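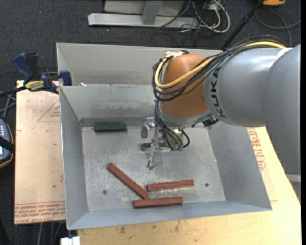
The bin-picking cell at Hutau, with the KUKA arm over the metal bin and five blocks in the main section.

Visit to the Hutau grasping lab, 31 March 2018

Hutau opens its lab to outside engineers twice a year. I had missed the February session and took a place on the second one. The invitation promised a look at how the group collects grasp examples for Osel, the learning system that decides where a gripper should close on a part. I work on conventional vision-guided picking, with part models and fixed grasp points, so the collection side was what I wanted to see.

The tour began with a short talk in a meeting room. Osel takes an overhead picture of the bin and a proposed gripper pose, and returns a score. To train it, the group needs a large number of attempts with known outcomes, failures included. The speaker put a good deal of weight on the failures. Their first training set had been assembled by an operator steering the arm to sensible grasps, and the resulting model scored nearly everything as good. The current set mixes operator grasps with poses drawn at random inside the bin.

We then went down to the cell, which was the main reason for the trip. The bin is open sheet metal with sloped walls, and a divider separates a narrow compartment at the back from the main section. The slopes matter for the data. A block pushed against a vertical wall is often impossible to reach with a two-sided grasp, and collection stops until somebody moves it. On a slope it tends to slide back toward the floor. It does not always do so, and a green block was sitting at the foot of the divider while we were there. The staff leave those where they are, as Osel has to learn about them too.

The parts are plain rectangular blocks, green and reddish brown. I asked why they did not use real castings or moldings. The answer was that blocks are cheap and can be dropped several thousand times without changing shape. Color is varied so that the model does not tie a good grasp to one shade. The scuffed metal floor is left unpainted for a similar reason. Customers' bins are scratched, and a clean background had given them optimistic numbers in an earlier trial.

One attempt runs as follows. The overhead camera takes a picture with the arm withdrawn. A pose is chosen, the arm goes down, the gripper closes and lifts. Finger position is read at the top of the lift, and a second picture is taken after the arm has moved clear. Both pieces of evidence have to agree before the attempt is labeled a success. If they disagree, it goes to a review queue in Zindico, the in-house logging tool, and a person decides. I was told that around 30 attempts in a shift end up there, mostly blocks that were lifted and lost again on the way up.

The finger geometry is simple. What interested me more was the cable routing. The yellow cable and the black bundle both come over the top of the arm and loop around the wrist, and thinner cables hang down toward the tool. With random poses the wrist is asked for rotations a programmed job would never use, so the software limits the last joint and rejects any pose outside that limit. The rejected poses are logged but not used for training. I would have expected this to leave a gap in the data at certain block angles. The staff said it does, and that they fill part of it by turning the gripper half a revolution, which gives an equivalent grasp for the two-finger closure.

Fixturing is informal. A bar clamp is set at one side of the bin, and the bin stands at tabletop level with a film-covered board under its left side. After any bump the calibration is repeated from the pendant, using 49 touch points. I asked how large an error they accept and was told 2 mm at the floor of the bin, which seems generous for small parts but adequate for blocks of this size.

The last stop was Bunting, a desk area where people check labels. Two screens show the before and after pictures side by side, with the stored pose drawn over the first. Checking is slow work, and the group samples the automatic labels instead of reading all of them. No error rate was given for the sample. I asked twice and got a polite reply about a forthcoming report.

Some practical notes for anyone going to the next session. Closed shoes are required in the cell area. Questions at the cell are welcome, but the talk before it runs long and cuts into that time, so write them down beforehand. Parking is behind the main building, and the sign-in desk is at the other entrance.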